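June 2019, bench notebook, switch-sorting cell

Spent most of the morning not running the arm at all. Hiyori and I sat down with the house rules (the laminated sheet by the door, the one with the coffee ring on it) and went through them line by line against what we really do at the bench. Bit embarrassing in places! We've drifted. Some of the rules were written for the old Latum cell with the fixed fence and the big arm, and they've just been carried over with the word "cell" left in, and some of what we do every day isn't written down anywhere.

So what follows is my notes from that, plus what I tried out in the afternoon. Simin wants a clean version for the Akbari visit in July, so if you're reading this and you disagree with something, please write in the margin and don't just tell me in the kitchen, I'll forget.

## What we kept

Everything about the stop buttons, obviously. One within reach of whoever's at the keyboard, one on the far side of the table, both tested at the start of a session and the test written in the log. We had a bit of a grumble about the log because it's dull, but Kourosh pointed out that when he went back through the old sheets the test box was ticked even on dates when the arm was in pieces. Ticking by habit is worse than a blank, I think. New version: you write the time, by hand, no tick box.

Also kept: teach mode at reduced speed, always, with the enabling switch held. No taping it down. I know, I know, but I've seen it done in another building, and the tape was quite neatly cut, which suggests it wasn't the first go.

## What we changed

**Payload and tool settings.** The old sheet says "check tool settings". Check them against what? We've got two sets of fingers now, the flat plates and the narrower pair Mehrangiz made up for the Skirance job, and they don't weigh the same. If the controller thinks it's carrying the other pair then collision detection is off, and you either get nuisance stops all day or (much worse) no stop when you'd like one. The rule is now: change the fingers, load the matching tool file, do a free-drive check to see whether the arm sags or creeps, sign it. Person who changed the fingers signs. If you come in and there's no signature, you treat it as not done.

**Force limit.** We'd got it written as "low". Simin nearly threw the pen at me. It's 40 N on the gripper for this work and it goes in the program header as well as on the sheet, and if you want it higher you talk to someone first. Talking to yourself doesn't count. The switches don't need anything like that much anyway – the contact blocks have a latch, and squeezing across it is a good way to pop the block off the body and spend the next while on the floor looking for it.

**Bolts.** Finger mounting bolts get a paint-pen witness mark after torquing. We had this rule and simply stopped when the pen dried out. New pen ordered. I had a look at the torque log too, and the last entry is in handwriting none of us recognise.

**Loose parts.** This is the one we argued over. The old rule says nothing loose on the table while the arm's powered, and that's a perfectly good rule for a machine tending cell, and it's impossible when the whole job is picking loose parts up. So we've all been cheerfully breaking it every day, and once you're breaking one line on the sheet the rest of the sheet starts looking optional as well. Hiyori's wording, which I like: *only the parts for the current task, inside the marked work area, nothing with a cable attached, no hand tools, no drinks.* Kourosh wanted "no phones" added. Added.

**Hands in the area.** We don't reach in to straighten a part while a program is running, even paused on a wait. Stop, step in, fix, step out, start. It feels silly when a switch has rolled the width of your thumb, and I've been the worst for this, so I'm writing it in my own handwriting.

## Standards stuff (for my own memory)

I keep getting these muddled when visitors ask, so:

- ISO 10218-1 is the robot itself, 10218-2 is the system and integration. We're mostly on the hook for the second one. The arm maker can't do it for us, and a "collaborative" sticker on the arm says nothing about what we've bolted on the end of it.
- ISO/TS 15066 is the one with the contact limits for different bits of the body. Our fingers are flat plates with fairly square ends. Edges matter! A small contact area means high pressure for the same force. I'd like the corners broken properly on both sets, and Mehrangiz says she can do it if she gets them off the arm for a day.
- ISO 12100 for the risk assessment approach generally. Ours is for the Clorard gripper layout and needs redoing for the wrist camera, as the bracket adds something for a sleeve or cable to catch on.

The risk assessment is the boring one and also the one everything else hangs off. Saodah has offered to sit in, which is kind, she's done loads. I've told her we'll have biscuits.

## Switch task, what counts as a good run

We had a muddle over this last month, when two of us were sorting the same kinds of parts and counting different things as a success, so the numbers couldn't be compared. Written down now so there's one version:

1. Orange caps go in the yellow tray. Green caps stay out on the table. If you change which colour goes where, it's a new task with a new name, you don't reuse the old folder.
2. A part is placed when it's resting on the tray floor and the fingers are clear of it. Perched on the rim is a fail, even if it drops in afterwards.
3. If the contact block comes off the body, the run is a fail and you keep the recording. Don't delete it. We've been deleting them, and then we wonder why the failure folder is so thin.
4. If an operator touches anything, the run is marked as assisted. It's fine for a run to be assisted, it just has to say so.
5. Note the lighting. The tray is shiny and throws a glare spot back at the wrist camera, and where it lands depends on which lamp's on. Kourosh reckons it's confusing the detector, I'm not convinced, but if it isn't noted we'll never know.
6. Don't tidy up the starting layout to help the arm along. Sideways is fine, close together is fine.
7. Don't rename files afterwards. The last number in the recordings folder is 3,911 and I'd like there to be one of each, please.

On cap colours: I did get a fair question from Saodah, whether we ought to be using anything that looks like a real control in a room where people need to find a real stop button quickly. Ours aren't wired to anything, and there's no red cap in the set. But she's right that a loose push button lying on a bench can be taken for a live one by someone who doesn't know the room. So: no red caps or mushroom heads in the parts set, ever, and the parts go back in the drawer when we finish. I'd never have thought of that one.

## Afternoon

Ran with the new sheet next to me and tried to follow it to the letter, which is slower. Tool file loaded, free-drive check fine, both stops tested and the times written in. Approach speed up to 500 mm/s in free space and a good deal lower once the fingers are down near the tray – I'd like that slow-down to be a zone in the safety config and not something each of us remembers to put in the program. Asked Hiyori, she says it's doable, but it'd mean a new checksum and updating the printout in the folder. Fair enough, let's do it properly.

The stop, step in, step out business did annoy me at first, I'll admit. By the end I'd stopped noticing, except that I now plan the layout a bit better before I press go. The greens want to be well off to the left, otherwise they're in the way of the wide open fingers on the approach.

One gap we hadn't spotted in the morning: the sheet doesn't say where the arm should be left when you pause for a while. I parked it above the table with the gripper open and nothing held, and I think that should be the rule. Nothing left in the fingers when you walk off, and the fingers open. 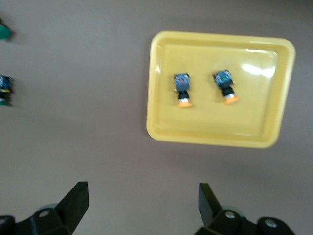
## To sort before July

- Redo the risk assessment with the wrist camera included (me, Saodah, biscuits).
- Corners broken on both finger sets (Mehrangiz). Arm's out of use that day, so warn Kourosh.
- Slow-down zone in the safety config, new checksum, new printout (Hiyori).
- Type up the sheet and take the old one off the door on the same day. We can't have 2 versions up.
- Ask Simin if the Akbari people need eye protection at the table or just behind the line. I said behind the line, but I'd like it from her.
- Paint pen, chase the order.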